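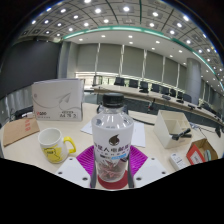
Bottled water on a red coaster, Redden offices, Zirnthorpe.

Restoring What Was Saved: An Interview With Baltasar Toledo on Backups

Redden has kept copies of its files for as long as it has had files to copy. Until last July, the company had never asked a member of staff outside the technology department to get one back. Baltasar Toledo, who leads information services at the Zirnthorpe office, describes that month as the point at which backup became a matter for the whole organization.

"We had a green check mark every morning," Mr. Toledo said. "The report came in at 6:30, the check mark was green, and the report was filed. I had been reading it for years. What it told me was that a copy had been written. It did not tell me that the accounts department could open a spreadsheet from the spring."

The occasion was a minor one. A shared folder used by the contracts team was overwritten during a routine reorganization, and the team asked for the earlier version. The copy existed. It had been made by an older program whose license had lapsed, and the catalog that listed its contents was stored on the same server as the folder itself. The files were recovered in full, after nine working days.

Mr. Toledo declined to call the episode a failure. "The data came back," he said. "I would call it a restoration that took longer than anyone in contracts had been led to expect. We had never given them a figure, so they had supplied their own, and theirs was an hour."

The review that followed was carried out with Nedeljković, an outside consulting firm that had previously advised Redden on its telephone system. Its first request was for a list of everything the company would need in order to open for business if the main server room were unavailable. The list took longer to write than the technical assessment did. Several departments named the same shared drive under different names. One department left out its calendar, which it later ranked as its most important item.

"People list documents," Mr. Toledo said. "They think of the thing they typed. They leave out the address book, the templates, the mailbox rules, the saved searches. On my own list I forgot the recovery keys for the laptops. I was quite embarrassed to have that pointed out at a meeting I was chairing."

From the combined list, the company drew up 14 categories of data, each with a named owner in the department that uses it. The owner decides how much work the department could stand to lose, measured in hours, and how long it could wait. Information services then sets the schedule to match. Payroll and the customer mailbox are copied most often. The archive of printed brochures is copied once a week, and Mr. Toledo noted that the marketing department had initially asked for it to be copied every hour.

"We showed them what that would cost in storage," he said. "They were entirely reasonable about it. The brochures had last been changed in the winter."

The question of cost came up several times during the conversation. Mr. Toledo was careful to say that the new arrangements are more expensive than the old ones, and that he had told the management group so before work began. The largest part of the increase is storage. The second largest is staff time, which had never appeared in any earlier budget for backups.

The product chosen after the review is Groncombe, which now handles copies of the servers, the staff laptops and the hosted mail accounts from one console. Mr. Toledo described the selection as uneventful. Three products met the written requirements. Groncombe was the one that two people in his department, working separately from the same instructions, were able to set up without calling anyone.

"That was my test," he said. "I am less interested in what a product can do on a good day with its own engineer sitting next to you. I want to know what happens when the person at the keyboard is tired and has only the manual."

He has reservations. Groncombe's alerts were, in his words, far too polite when first installed. A laptop that had not checked in for a week produced a small gray notice at the bottom of a long page. The department has since changed the settings so that a missed laptop sends a message to the person who carries it and, two days later, to that person's manager. The messages are short and say what to do, which in most cases is to leave the laptop open and connected over lunch.

Staff reaction to the laptop messages has been mixed. Some employees objected to their managers being copied. After discussion, the text was rewritten to make clear that a missed copy is a technical condition and carries no penalty. Mr. Toledo believes this helped, although he still receives the occasional reply asking whether the message is genuine.

"I am pleased when they ask," he said. "We have spent years telling people to be suspicious of messages like that. We put the same notice on the internal site, so they can check it there without clicking on anything."

The central change at Redden is the monthly restore exercise. On a morning agreed in advance, one department chooses a file, a folder or a whole mailbox and requests it back as of a date of its own choosing. Information services restores it to a separate location. The data owner then opens it and signs a short form confirming that it is complete and usable. The department does not tell information services what it will ask for until the exercise starts.

The first exercises were uncomfortable. Of the first 13 requests, seven were completed within the time the department had been promised. The others were completed late. In one case the file was restored promptly and could not be opened, as it relied on a drawing program that the company no longer used. A copy of that program is now kept with the drawings.

"I would have gone on backing up those drawings for the rest of my career," Mr. Toledo said. "Every morning, a green check mark."

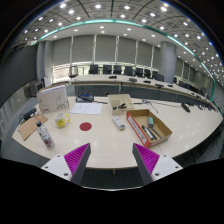 A white mug with a yellow handle on the conference table at Redden.

Results are reported to the management group each quarter, including the late ones. Mr. Toledo said that there had been some hesitation about this at first, and that he had argued for it. His view is that a department that knows its restore will take a full day can plan for a full day. Finance, for example, now prints a short list of supplier contacts at the end of each month, having learned that the supplier system would be among the last to return.

Asked about the protection of the copies themselves, Mr. Toledo was more guarded. He confirmed that one set is held away from the Zirnthorpe office and that one set cannot be altered or deleted by any account used in daily work, including his own. He would not say where the second set is held or how often it is refreshed.

"The person most able to damage our backups is me," he said. "I have had administrator access for a long time. If someone were to obtain my password, they would have had everything. We removed that. It makes certain jobs slower for me, and I complain about it at home."

Changes to the protected set now require two people, using separate sign-in devices. The devices are kept in different parts of the building. A sealed envelope with emergency instructions is held by the finance director, and the seal is inspected when the quarterly report is made. Mr. Toledo said the envelope had attracted more interest from colleagues than any other part of the project.

The retention of older material remains under discussion. Under the previous arrangement, the company kept nearly everything, chiefly through never having decided otherwise. The legal department would prefer that personal information be removed once the required period has passed. Several long-serving members of staff would prefer that nothing be removed at all. A draft schedule has been circulated and has come back with many comments.

"It is a fair argument on both sides," Mr. Toledo said. "A backup is a poor archive. If you want to keep a record, you should put it somewhere it can be found and give it a proper title. I have said this in several meetings and I expect to say it in several more."

For smaller organizations without an information services department, his advice was modest. He suggested choosing one file that would be missed, asking for it back from whatever service is in use, and writing down how long it took and who had to be called. He recommended doing so during an ordinary week. He also suggested finding out which email address the backup service uses for its warnings. At Redden, one set of warnings had been going to the mailbox of an employee who had retired.

The same advice, he added, applies to households. Mr. Toledo keeps two copies of his family photographs and tested them after the review began. One copy restored without difficulty. The other had stopped updating when he replaced his phone, and the most recent picture in it was of a parking space.

The next restore exercise at Redden will involve the customer mailbox, which has not yet been requested in full. Information services has promised to return it within four hours. The results will be included in the coming quarterly report.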